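Section 4. Flat Linen: Sorting, Spreading and Folding

Julach Residence Services
Housekeeping Set-Up Guide, Virkport Building
Revision issued 13 October 2022

4.1 Scope

This section applies to flat sheets, fitted sheets, duvet covers and pillowcases processed in the linen room on level 2. Towels and bath mats are covered in Section 5. Blankets with a woven label reading "Chmielewska" are dry-cleaned off site and must not be placed on the linen room table at any time.

The Coltus folding table must be assembled and locked as described in Section 3 before any of the steps below are carried out.

4.2 Before You Begin

1. Wipe the table top with a dry cloth. If residue remains, use a damp cloth and allow the surface to dry fully.
2. Check both end latches. The red tab must not be showing on either one.
3. Remove rings, bracelets and name badges with exposed pins.
4. Place the empty shelf cart on the left side of the table and the reject bin on the right.
5. Take one load from the dryer. Do not combine loads.

Note: A load that has been left in the dryer for more than 48 minutes after the end of the cycle is to be run again on the low setting before folding.

Caution: Fitted sheets often trap smaller items in their corners. Turn out all four corners before the sheet is laid on the table.

4.3 Opening a Bunched Sheet

Sheets leave the dryer in a bunched condition. Creases pressed into the cloth at this stage are difficult to remove later, and the sheet should be opened without pressing down on it.

1. Lift one sheet from the load and lay it on the table as it comes. Do not shake it over the floor.
2. Look for a point at which the cloth can be taken up between finger and thumb without catching the layer underneath.
3. Pinch the cloth at that point and raise it a short distance. The surrounding folds will begin to loosen under their own weight.
4. Lower the cloth and repeat at a second point if the layers are still lying over one another.
5. Continue until a hem can be seen. Follow the hem by hand to the nearest corner.
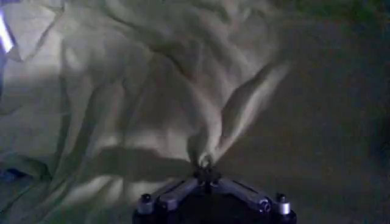

Once a corner has been found, keep hold of it and run the other hand along the short hem to the second corner. Staff working alone should clip the first corner to the table edge before moving on. Staff working in pairs should each take one corner and step back to the ends of the table.

6. Draw the short hem straight along the end of the table.
7. Walk the remaining cloth toward the opposite end. Do not drag it across the latches.
8. Smooth the sheet from the center outward with the flat of the hand.

Caution: Do not pull on a twisted section to straighten it. Release the cloth, turn the section back in the direction of the twist, and begin again from step 2. Pulling may open the stitching at the hem.

4.4 Inspection

Each sheet is inspected on one side only, with the label facing up. The overhead lamp must be switched on for inspection, including during daylight hours.

1. Check the hems for loose thread. Trim loose ends to the edge of the cloth.
2. Check for stains. A stained sheet goes into the reject bin with a yellow tag tied through the label loop.
3. Check for thinning at the center. If the table surface can be seen through the cloth, tag the sheet in blue and place it in the reject bin.
4. Check for holes or tears of any size. Tag in blue.

Note: General discoloration across the whole sheet is not recorded as a stain. Set the sheet aside and refer to the whitening schedule in Appendix C.

4.5 Folding a Flat Sheet

1. Bring the two short hems together and align the corners.
2. Smooth toward the fold.
3. Fold in half again in the same direction.
4. Turn the sheet a quarter turn and fold it in thirds along its length.
5. Place it on the shelf cart with the rounded fold facing outward.

Stack no more than 13 sheets on one shelf. Single and double sheets are not to be placed in the same stack.

If the finished fold is uneven by more than the width of the hem, open the sheet completely and refold it. Partial refolding leaves a second crease beside the first and is not accepted at the shelf check.

4.6 Storage

Linen room shelves are 700 mm deep and will take one folded double sheet from front to back. Sheets must not overhang the shelf edge. Leave the top shelf clear for incoming stock.

1. Move the oldest stack to the front.
2. Place the new stack behind it.
3. Enter the shelf number and the number of pieces on the door sheet.
4. Close the shelf curtain fully.

Caution: Do not store linen that feels cool or damp to the touch. Return it to the dryer and note the machine number on the door sheet.

4.7 End of Shift

Clear the table, release both latches and lower the side leaves. Reject bins are emptied in October and at the end of each quarter in accordance with the stock count, and otherwise when the fill line is reached. Tags that have come loose in the bin are to be left with the linen supervisor and must not be reattached by guesswork.

Continue to Section 5, Towels and Bath Mats.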